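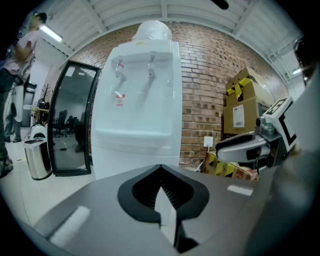
Filed under: Hardware Reviews, Data Collection

The Evano is a pair of hand-held grippers sold as a kit by Prustley. You carry one in each hand, do the task yourself, and the recordings become training data for an arm you may not own yet. I have had the kit since October.

Each gripper has a wide-angle camera looking out over a gray body. The marker on the other gripper has to stay in view for the software to recover the relative pose of the two hands, and in two-handed work that is the constraint you end up planning around. Crossing the wrists loses it. So does holding one hand far behind the other.

I picked the water dispenser as a test object. It is tall, white and glossy, with small taps, and gives the tracker little to hold on to. The brick wall next to it helps a great deal. Of 96 episodes, 79 passed the Prustley quality check with default settings. Most of the rejects came from fast turns toward the taps. I slowed down the approach and did not touch the thresholds.
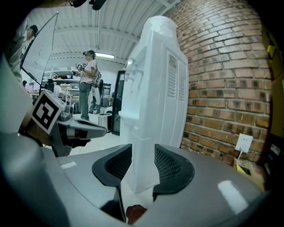

Akosua Ansah wrote that her Evano units reject far more than mine when the approach starts close to a blank panel, and that starting each episode a step farther back fixed most of it. She also finds the trigger spring too stiff after 57 episodes in a row. I agree on the spring. Prustley lists a softer one as a spare part, but it ships without instructions.

Export is slow and runs one gripper at a time. Firmware 2 is supposed to change that. I will rerun the dispenser set when it arrives, same thresholds, same starting distance.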